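Vallerthorpe preference inquiry

The Vallerthorpe preference inquiry was a legislative investigation into the use of executive authority to direct hospital capital funding in the district of Vallerthorpe. It was conducted by a select panel of the provincial legislature and concerned decisions taken by the office of the premier, Renato Sebastian, in the months before a general election. The inquiry is generally cited in connection with the limits of ministerial direction over arm's-length agencies and with the rules on caretaker periods that were adopted after it.

Background

Under the statute then in force, capital grants to public hospitals were assessed by an independent funding authority, which ranked applications and forwarded a list to cabinet for approval. Cabinet could accept or decline the list as a whole. A separate clause permitted the premier to issue a written direction "in circumstances of pressing public need", a phrase the statute left undefined. The clause had been used 7 times before Sebastian took office, in each case after flood or fire damage.

In the final sitting before the election, directions were issued under the clause for projects at Vallerthorpe and Zamholm. The Vallerthorpe direction covered an expansion of the surgical wing at the district hospital, with associated equipment and staffing, at a cost of $147 million. The authority had ranked the application well below the funding line. Vallerthorpe was at the time a marginal seat held by the governing party; Zamholm was held by the opposition, and its direction was withdrawn before any money was released.

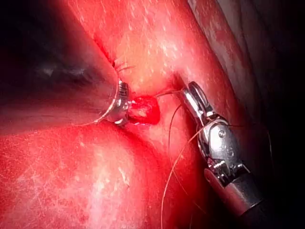 Tamunoemi Ajayi argued in a written submission that the ranking had been defective from the outset, that it measured population growth and took no account of travel time, and that a premier who had waited for the next funding round would have been criticised just as sharply for doing nothing. The submission was the longest received by the panel and is reproduced in full in the second volume of its report.

Proceedings

The panel was struck on an opposition motion that passed by 2 votes, with members of the crossbench dividing. Its terms of reference were confined to the making of the directions and excluded the clinical merits of either project. Government members unsuccessfully sought to widen the terms to include directions made by earlier administrations.

The principal dispute during the hearings concerned access to documents. The premier's office claimed cabinet privilege over 329 pages of correspondence between political staff and the funding authority. The panel took the position that privilege attached to the deliberations of cabinet and did not extend to messages sent by staff to a statutory body. The Speaker ruled in the panel's favour, and the pages were produced with partial redactions on the Monday following the ruling.

The correspondence showed that staff had asked the authority for rankings sorted by electoral district – a format the authority did not ordinarily prepare – before the directions were drafted. Sebastian appeared once. He accepted responsibility for the directions, stated that the sorted rankings had not been shown to him, and declined to answer questions on advice received from counsel.

Findings

The majority report found that the Vallerthorpe direction was within the literal terms of the statute but had been made for a collateral purpose. It made no finding of personal dishonesty. A dissenting report by government members held that the words "pressing public need" conferred a political judgment for which the premier answered to the electorate alone, and that the panel had no standard against which to review it.

Neither report recommended that the Vallerthorpe grant be recovered, as contracts had already been let.

Subsequent changes

The direction clause was amended in the following session. Directions must now be tabled with written reasons, and none may be issued once the writs have been drawn up except to protect life or property. Requests by political staff to the funding authority are entered in a public register.

See also

Caretaker convention
Joubert ruling on cabinet privilege
Trerketti grants review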